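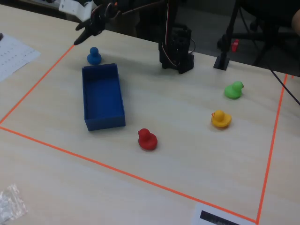
News > Titgate Local > Questions people ask me

Hello! I'm Samina Bajwa and I write Titgate Local, mostly from my kitchen and sometimes from the back seat of the 389 bus. A good chunk of what I cover is the sort of thing that starts with a siren: house fires, crashes on the coast road, lifeboat launches, people missing from home. Those stories bring in the most emails, and plenty of the emails ask the same things, so I've put my answers on one page. I last went through it on January 20, 2025.

I've just seen an air ambulance land. Why isn't there a story yet?

Probably I've seen it too (everyone has, it's a helicopter) and I'm waiting for somebody to tell me what it's for. I ring the police press office, then the ambulance service, and then I sit there with a cup of tea going cold. Sometimes the answer comes back in ten minutes, sometimes it's the next morning. I can put up a short line saying emergency services are at such and such a road and drivers should avoid it, and I usually do that first if the road is shut. What I won't do is guess at who's hurt or how badly. An air ambulance often turns up simply to bring a doctor quickly, and the patient then goes off by road.

Why do you write "a man in his 40s" when the whole town knows who it is?

I promise you the whole town doesn't. There's nearly always an aunt in Mengal or a son away at university who hasn't had the phone call, and I would hate to be the way they find out. So if somebody has died I don't use a name until the police have released it or the family has told me they're happy for me to go ahead. Please don't put names in the comments either. I take them down as fast as I can, but I do sleep!

Why do you say "sudden death" or "not being treated as suspicious"? It sounds so cold.

It does, I agree, and I've tried to find warmer ways of putting it. The trouble is that those phrases mean something particular. "Not being treated as suspicious" tells you the police don't think anyone else was involved, and that's all it tells you. If I swap it for something softer I can easily end up saying more than I know. The cause of a death is for the coroner, and an inquest can be months off. I had one last November that I'd been following since the previous spring.

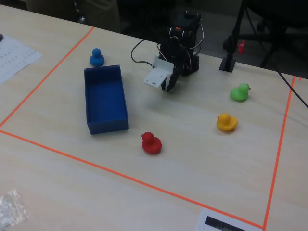
Do you go to inquests?

When I can, yes. The nearest coroner's court is in Bestedholm and getting there takes up most of a day, so I can't cover every one. I go if I reported the original accident, because it seems rotten to write up the worst afternoon of a family's life and then not bother with the explanation. Inquests are open to the public, by the way, and you're allowed to go and sit in. I always try to say hello to the family beforehand so they know there's a reporter in the room. Some want to chat and some very much don't, and both are fine.

Can I send you a photo or video from an incident?

You can, and thank you, but please read this bit first. Make sure you're safe and out of the way before you get your phone out. Don't film anyone being treated. I won't use a picture that shows an injured person, a covered body or a number plate, so there's no point sending those. A closed road, smoke over the rooftops, the lifeboat coming back in, all useful. Tell me where you were standing and what time it was, and tell me whether you took it yourself or got it off a group chat. I've been sent the same "Titgate flood" photo so many times now, and it's from another country altogether.

Do you pay for pictures?

I'm sorry, I don't. You'll get your name under it if you want one.

You got something wrong. What do I do?

Tell me! Email is best, with the headline and the bit that's wrong, and I'll look at it the same day if I possibly can. If I've made a mistake I change it and add a line at the bottom saying what was changed and when. I don't quietly swap the words and hope you didn't notice. The one that still makes me wince is when I put a garage fire in Wastholm Road and it was Wastholm Close, and a very nice lady in Wastholm Road had her sister drive over in her dressing gown.

I was in one of your stories and I'd like it taken down.

Write to me and we'll talk about it. I don't usually remove reports of court cases or inquests, as they're a record of something that happened in public. For accidents I'm more flexible. I've taken out a name, blurred a house front and turned off comments for families in the past. If you've lost somebody and there's a photo on the page you can't bear to see, say so and I'll swap it, and you don't need to explain why.

Can I write a tribute to someone?

Yes please, I love running these. Up to 400 words, with a photo the family is happy with. I'll tidy the spelling and otherwise leave it in your own words. I do check with the next of kin before it goes up, so leave a phone number. 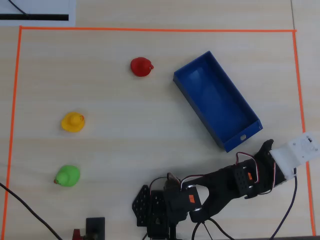

Why are comments closed on some stories?

If somebody has been charged, comments go off straight away, and that's the law more than it's me. Once a case is active, a careless remark under an article can cause real bother for a trial. Otherwise I close them if they've turned nasty. Speculating about how a driver was driving, for instance, when his mum might be reading. I used to leave them open and argue back, which did nobody any good, least of all me at midnight.

Should I ring you in an emergency?

Goodness, no. Ring 999. For somebody in trouble in the sea or on the cliffs, ask for the coastguard. Then ring me afterwards if you feel like it, when everything has calmed down.

How do I get alerts?

There's a sign-up box on the front page. The morning email goes out on weekdays, and road closures go out whenever they happen. If you only want the road ones, tick the second box and leave the first one blank.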